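Robot Perception Software Engineer, Getthorpe

Skellen writes control and perception software for two-finger grippers that handle flat items: prints, cards, board and thin panels. We are a team of six and want one more engineer from October.

You would own the part of our stack that finds an item's edge from the wrist camera and passes a grasp pose to the planner. Our test set holds 2,386 wrist views, and the labelling tool, Jotstead, needs work too.

You will need good C++ or Python, camera calibration experience and some patience with logs. ROS 2 is useful. A degree is optional.

Printed photographs are a hard case for us. The segmenter tends to pick up outlines inside the picture, such as a hand or a phone, when it should follow the white border.
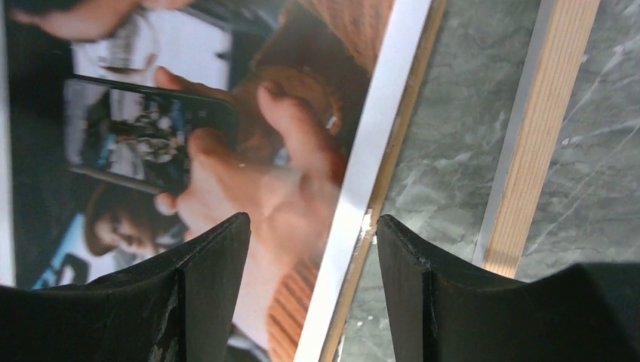

Rasa Paju adds that whoever takes the job should expect to spend the first month on border detection, and that she would like to hear from people who have fixed this without a bigger model.

Send a CV and a link to some code to Uyên Trương by noon on Friday.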